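About Dolanex

We build household robots in a shared workshop off Barrios Street. Started in a garage, moved when the garage got too small for anyone to park in. Everything is put together on our own benches, with hand tools and a lot of coffee.

Hands, arms, laundry: 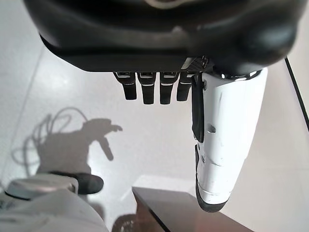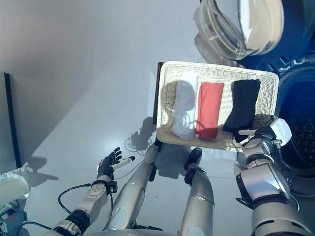
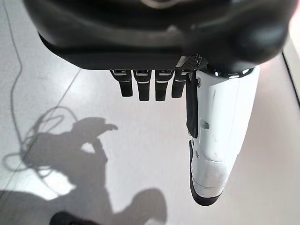 Our main project is Vurkiveo, a two-armed machine for chores. Laundry first. Folding is hard, carrying is harder, and cable routing took up most of July. Still not happy with it.

Workshop is 439 square feet, shared with Heltmont, who make speaker cabinets and own the good drill press. We split rent and sawdust. 136 parts bins on the back shelves, most of them labelled corectly.

What we do:
Hand and arm repairs, small jobs welcome
Wiring and harness work
Build nights for members, 2 a month, doors at 6:30 pm
Spare fingers, pads and covers, ask for the current list

What we don't do: drones, lawn mowers, anything with gas in it.

New members pay a 400 dollar deposit, back when you return your key. No experience needed. Closed shoes, hair tied up. Bring your own project or help on ours, there's always a thumb to rebuild.

Want to visit? Email first, the bell is broken and we can't hear knocking over teh compressor. Parking round back, next to the dumpster.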